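Graneo 壁挂转角台面 圆角款 白色

品牌:Graneo
系列:Nummont 居家书写与备餐系列
颜色:暖白
安装方式:靠墙固定,可搭配下柜
台面长度:1396 毫米
台面深度:580 毫米
单件承重:65 公斤
随箱配件:墙面支架4只、螺丝包、定位纸样、说明书
售价:请在下方选择尺寸后查看
配送:由 Sullstead 仓发货

产品介绍

我们做这块台面,最早是为了自己家里用的。Sullstead 的老房子厨房都不大,过道尽头往往剩下一小截墙,放餐桌嫌挤,空着又可惜,很多人家最后就堆了纸箱和买菜的推车。当时店里有位做木工的同事在那截墙上钉了一块板,早上在上面吃面包,晚上孩子在上面写作业,用了好几年,边角都磨圆了。后来我们画图纸的时候,第一件事就是把那个磨圆的角留下来。

Graneo 转角台面就是从那块板慢慢改过来的。它一头靠墙,一头伸向房间,外侧的前角做成圆弧,走路带到胯骨的时候不会疼得叫出声(家里有过道的朋友一定懂这句话)。前沿比板面稍微厚一点,摸上去有个实在的边,手腕搭在上面也舒服。颜色只做了暖白一种,我们试过浅灰和米色,样板在店里摆了一个冬天,来来回回问的人还是白色最多,干脆就把心思都放在白色上了。

板芯用的是多层实木,表面压了一层哑光的耐磨面,热茶杯、湿抹布、铅笔印都对付得来。刚从灶上端下来的锅请务必垫一块隔热垫,再好的面层也怕这个。酱油、咖啡一类的东西,当天擦掉就好,隔了夜的用温水加一点点洗洁精,敷一会儿再擦,一般都能下来。请不要用钢丝球,也不要用带颗粒的去污膏,哑光面一旦磨亮了就再也哑不回去,我们帮不上忙,只能陪您一起心疼。

放在哪里合适

最常见的位置有三种。一种是厨房和客厅交界的那面墙,一种是卧室窗边,还有一种是玄关进门的地方。放在玄关的客人多半拿它放钥匙和包,深度用不到 580 毫米这么多,我们会建议您看看同系列的窄款。放在厨房边上的,往往一物两用,白天当工作台,电脑一开,泡杯茶,饭点到了把电脑一合,切菜摆盘也够用。 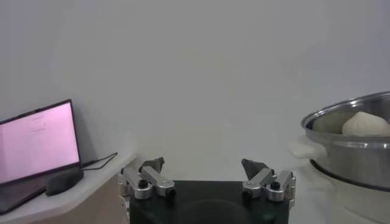
说到办公,我们收到过不少留言,问这个深度放笔记本电脑够不够。够的,电脑前面还留得出放手腕的地方,旁边再摆个本子也不会打架。如果您要用外接的大显示器,建议选支架夹在后沿的那种,底座太大的显示器会把人往外推,坐久了肩膀累。墙面颜色方面,浅灰白、米白都很好搭,白色台面贴着浅色的墙,小房间会显得松快许多。家里是深色墙的也不用担心,圆角那条弧线反而会更清楚。

关于下柜

台面可以单独装在墙上,也可以配 Graneo 的下柜。下柜的门板是浅米色,和台面的白色拉开一点点层次,不会白成一片。门板没有装明拉手,下沿做了一道斜口,手指伸进去一勾就开。柜子里有一块活动层板,高低可以自己调,放电饭煲、放打印机、放一摞旧杂志都可以。

下柜是分开卖的,原因也简单,许多客人家里本来就有柜子,只缺一块面。如果您打算用原有的柜子来承托,麻烦先量一量柜子顶面是不是平的,用一把长一些的水平尺,横着量一次,竖着再量一次。差一两毫米可以用随箱的垫片找平,差得多了就要先修柜子。我们见过客人用折起来的报纸垫了一年多,说也挺稳,不过还是请您用垫片。

尺寸怎么选

标准长度是 1396 毫米,这个数字常常有人来问,说怎么不做成整的。我们当初量的是 Sullstead 一带老公寓里最常见的那截短墙,扣掉踢脚线和门框,留下一点伸缩的缝,剩下来就是这么长。做成 1400 的话,有些人家偏偏就差那几毫米塞不进去,很气人的。后来就一直沿用下来了。

如果您家的墙更短,可以在下单时选择裁切服务,从靠墙的直边那一头裁,圆角一侧不动,裁口会重新封边。需要加长的话,目前做不了,两块拼接的效果我们试过,接缝在正中间,每天看着不舒服,所以没有上架。

圆角默认在右前方。需要左前方的,请在备注里写清楚“左圆角”三个字。判断的方法是这样:人面对着墙站好,台面伸出来的那一头在您右手边,就是右圆角;在左手边,就是左圆角。每个月都有客人收到货以后发现方向反了,裁切和换向的板子没有办法再卖给别人,所以请多看一眼,或者拍一张墙的照片发给客服,我们很乐意替您判断,一点也不麻烦。

安装

台面不算轻,请两个人一起装。一个人扶,一个人拧,慢慢来,一壶茶的工夫也就好了。

先把定位纸样贴在墙上。纸样是一比一的,上面标好了支架的位置,贴好以后退到房间另一头看看高度顺不顺眼。坐着用的,台面高度跟家里餐桌差不多就好;站着切菜的,可以再高一些,以手肘自然弯曲、手掌平放不用耸肩为准。

砖墙和混凝土墙可以直接打孔,用随箱的膨胀管。石膏板墙请先找到里面的龙骨,把支架固定在龙骨上,找不到龙骨的位置需要另外加背板。支架有4只,请全部用上,最外侧那只尤其不能省,伸出来的那一头全靠它。打孔之前请确认墙里没有水管和电线,厨房和卫生间共用的墙要格外当心。

支架装好以后,把台面轻轻放上去,从下面拧螺丝。先都带上几圈,对齐了再一颗一颗拧紧,不要一开始就拧死一颗。靠墙的那条缝可以打一道白色的密封胶,厨房里用的建议打上,省得水渗到后面去;书房里用的,不打也没有关系,以后搬家拆起来还方便些。

65 公斤的承重,指的是重量均匀放在台面上的情况。电脑、书、小家电都没有问题,请不要坐上去,也不要站上去换灯泡。家里有爱爬高的小朋友,我们建议配下柜一起用,底下有东西托着,大人心里踏实。

日常保养

平时用拧干的软布擦一遍就可以了。白色台面最怕的是报纸和深色牛仔布染色,刚洗过的新牛仔裤请不要叠着放在上面过夜。电脑底下有橡胶脚垫的,放久了可能会留下浅浅的印子,偶尔挪一挪位置就好,已经有印子的,用一块干净的白橡皮轻轻擦,大多能擦淡。

封边的地方,每年看一看有没有翘起来,尤其是靠近水槽的那一头。发现翘边不要自己用胶水粘,先拍照给我们,保修期内我们寄封边条和专用胶给您,附一张小卡片教您怎么贴。支架的螺丝,装好后过一个月再紧一次,之后换季的时候顺手检查一下就行。

同系列搭配

Negussie 高脚凳:座面带一点弧度,脚踏包了软木,推到台面底下正好收住,不占过道。坐着用的台面请选低款,站着备餐的高度请选高款。

Nummont 墙面搁板:和台面同样的白色,前沿也稍微厚一点,上下装在一起很整齐。放杯子、放调料、放几本常翻的菜谱都好看。

Graneo 理线槽:装在台面底下靠墙的位置,充电线和插排都藏得进去。用笔记本电脑办公的客人,十个里有好多个后来都回头来补这一件,所以提前跟您说一声,一起买可以省一次运费。

Graneo 下柜:浅米色门板,一块活动层板,左右开门可换。

常见的几个疑问

能不能装在窗台下面?可以,窗台下沿到台面之间请留出擦窗的余地。朝南的窗边日照强,白色面层多年以后会有很轻微的变化,电脑和花盆最好时不时换个位置,不然挪开的时候会看到一块颜色不一样的地方。

能不能装在暖气上方?不建议。长期烘烤会让板材变形,封边也容易开。实在只有那一个位置的话,请跟客服聊一聊,我们看看有没有别的办法。

能不能开孔?可以开一个走线孔,下单时备注位置,距离板边不能太近,具体的尺寸客服会跟您核对。收到货以后自己开孔的,切口一定要封好,没有封的话水汽会进去,这种情况不在保修范围里。

收到的时候有一股味道怎么办?新板子拆开包装会有一点木头和胶的气味,把包装全部拆掉,立在通风的地方晾几天再装就好。请不要平放在潮湿的地面上晾。

配送与退换

台面用硬纸板和护角包好,整件送到楼下,没有电梯的楼房请在下单前告诉我们楼层。长度接近一米四,有些老楼的转角楼梯会比较难转弯,请先量一量楼道。送货的师傅到了以后,请当面拆开四个角看一看,圆角那一侧最容易磕到,有磕碰请直接拒收,我们重新发一块。

标准尺寸、没有裁切过的台面,没有安装之前都可以退。裁切、换向、开孔的属于定制,除了质量问题以外不能退换,还请您体谅。11月订单比较多,裁切件的等候时间会长一些,着急用的请提早下单。

面板样片可以免费索取,在购物车里勾选“样片”就行,巴掌大的一块,带圆角,也带加厚的前沿。拿到以后放在您家的墙边,早上看一看,晚上开了灯再看一看,喜欢了再订。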